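Handheld gripper collection: discard marker calibration segments or keep them?
Data Collection > Handheld rigs

skoltow_rig
We are collecting shelf pick and place demos with handheld grippers, two operators sharing one room. Every session file opens with a marker check: the operator holds a fiducial card next to the gripper before the first episode. Our export script, Zeltora, splits on gripper width and sometimes passes the marker segment through as an episode. In the last batch of 12 it did this 3 times.

Typical frame from one of those segments:
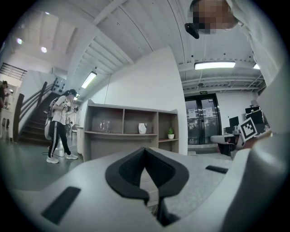 Marker card at right, second operator walking near the shelving unit.

Question is whether to filter these before training or leave them in as background motion. The policy is a plain image-conditioned one, no language input.

lililent
Filter them. The gripper is doing nothing task-related and the card never shows up at deployment. You would be teaching the policy that a black and white square is a valid thing to have beside the fingers.

escobedo4
Disagree, partly. Drop them from the action loss but keep the images for the visual encoder. You have ceiling lights, a staircase, glass doors and another person in view. That variety costs money to collect.

lililent
It's the same room as the episodes. The encoder sees all of that anyway.

skoltow_rig
Same room, yes, but the view is pitched up more than during a pick. I see escobedo4's point there.

My other concern is the second operator. Pose tracking drops out in 4 of our episodes and I suspect people moving through the view.

escobedo4
I would check feature counts on the white partition wall first. Large blank surface, few corners. A walking person covers a small part of a wide-angle image and most trackers reject it as an outlier.

lililent
Or stagger the operators and find out. Run one alone on the same shelf task, same start position, and compare dropouts. Guessing from one frame is a waste of time.

skoltow_rig
Will do both. For now Zeltora gets a rule: if the marker is detected in the opening frames, the segment is tagged "calib" and kept out of the action set — images stay on disk.

escobedo4
Log the tag in the session file too. We had it only in the folder name and lost it on a re-export.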